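Tuvska Lero hand-guided teaching kit: review after 80 hours of use

Reviewed by Othmane El Ouafi, 2025-10-29

The Lero is a leader-follower teaching kit for small tabletop arms. The operator holds a passive leader arm with the same joint layout as the follower, squeezes a trigger to close the fingers, and the follower copies the motion while the software records joint positions and wrist video. My unit was bought in September at the normal retail price of $822, which covers the leader, the wrist camera, the cables and one license for the recording software. The follower arm is sold separately.

Setup

Assembly took one evening. The leader ships with its joints already calibrated, but the base clamp does not open wide enough for a thick stone counter, and I ended up bolting it to a Skovby shelf board and clamping the board instead. The manual covers the electrical side well and the mechanical side poorly. Torque values are given for the wrist screws and for nothing else.

Pairing leader and follower is done from a terminal. Each joint is moved to its stop, the software stores the reading, and the procedure ends with a mirror test in which both arms should reach the same pose. Mine was out on the elbow joint the first time. Repeating the calibration with the follower warmed up fixed it.

Teaching by hand

I use the kit in a kitchen, on household pick-and-place: fruit into and out of bowls, cups, plates, cutlery. Each task is demonstrated by the operator, stored as episodes, and used to train a policy overnight on a desktop machine.

The leader is light enough to hold for a long session. Gravity compensation is by spring on the shoulder only, so the elbow sags if you let go, and the follower sags with it. A pause button on the grip would solve this. There is a pause key on the keyboard, which is of limited use with one hand on the leader and the other steadying its base.

Trigger resolution is good. Small changes in squeeze produce small changes in finger opening, and soft items can be held without marking them once the operator has some practice. The force limit is set in a configuration file and cannot be changed during a session. 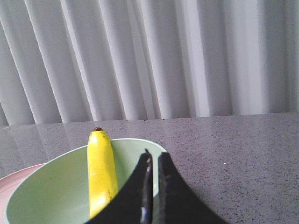
Latency is the figure most buyers will ask about, and Tuvska does not publish one. I did not measure it with proper equipment. Over a wired connection I stopped noticing it after a few episodes. Over wireless there were occasional stalls, followed by a catch-up motion fast enough to knock over a cup. I would not use wireless for recording.

Remote mode

The second way to drive the follower is from another room, using the wrist camera as the only view. Fulvio Martinelli recorded most of the remote episodes for this review. His main complaint was depth: with one camera at the wrist, the last part of an approach is largely judgment, and the fingers themselves hide the point of contact. He adopted a habit of approaching from slightly to one side and correcting late. The trained policy copied that habit faithfully, including the correction.

Adding a second fixed camera is supported. The software accepts it without complaint but does not synchronize the two streams in hardware, and I found mismatched timestamps in several longer recordings.

Software

The recorder is plain and stable. It crashed 3 times, always while deleting an episode and never while recording one. We collected 1591 episodes in total, and at that number the episode browser becomes slow. There is no way to tag a bad take during recording - you note the number on paper and remove it afterward.

Export is to an open format and worked with my training scripts after minor changes to the column names. Replay is useful for checking a demonstration before keeping it, and the speed can be reduced for a first run near anything breakable.

Compared with the Saraç

I used the older Saraç leader for most of last year. Its joints are stiffer and its trigger is closer to an on-off switch, which makes it tiring and poor with soft objects. It does have the pause button, and its clamp fits a normal counter. For rigid parts in fixtures I would still consider it.

Wear

The trigger spring has developed a faint click. The cable strain relief at the leader base is too short and has started to split. Tuvska sent a replacement cable on request, with the same strain relief.

Verdict

Recommended for wired, side-by-side teaching of light manipulation tasks. Remote mode is usable with a second camera and some patience. Budget for a mounting board.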